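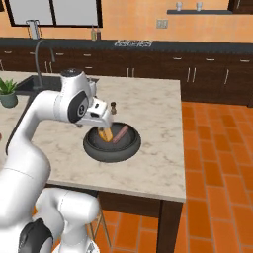 2. La fermentation malolactique

Rappel de la séance précédente : la fermentation alcoolique est terminée quand la densité ne bouge plus et que les sucres résiduels sont passés sous 2 g/l. On ne lance pas la malolactique avant ce contrôle.

2.1 Principe
Les bactéries lactiques (Oenococcus oeni pour l'essentiel) transforment l'acide malique en acide lactique, avec dégagement de gaz carbonique. L'acidité totale baisse, le pH remonte un peu. En bouche, le vin perd de sa dureté. Presque tous les rouges la font ; pour les blancs, c'est un choix de style.

2.2 Conditions
Température : entre 18 et 22 °C. Au-dessous de 16 °C, le départ est lent.
pH : difficile sous 3,2.
SO2 : pas de sulfitage entre les deux fermentations.
Alcool : au-delà de 14 % vol., prévoir une souche adaptée.

2.3 Étude de cas : le domaine Sivine
Le domaine exploite 35 hectares sur graves et argiles. Le lot étudié est la cuve 406, un merlot vendangé à bonne maturité. Après écoulage, le vin est resté dans un chai non chauffé et la malolactique n'a pas démarré. Deux solutions étaient possibles : réchauffer la cuve, ou ensemencer avec un pied de cuve prélevé sur un lot actif.
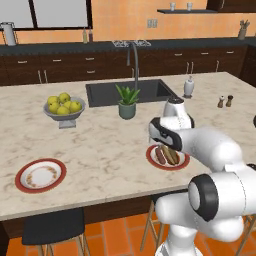
Le domaine a choisi de réchauffer d'abord, puis d'ensemencer. L'acide malique a été dosé deux fois par semaine jusqu'à épuisement. Le sulfitage a suivi, puis un soutirage à l'abri de l'air. On notera que le chai voisin d'Arnham, avec un pH plus élevé, n'a eu besoin d'aucune intervention.

2.4 Suivi analytique
La chromatographie sur papier indique la présence ou l'absence de malique, sans donner de valeur précise. Le dosage enzymatique est préférable en fin de parcours. On considère la fermentation achevée sous 0,2 g/l. Surveiller aussi l'acidité volatile : une hausse marquée signale que les bactéries s'attaquent aux sucres.

À préparer pour le prochain cours
Lire le chapitre sur l'élevage en barrique.
Tracer la courbe de l'acide malique de la cuve 406 à partir du tableau distribué en avril.
Comparer les deux protocoles d'ensemencement, Koster et Traltwood (une page maximum).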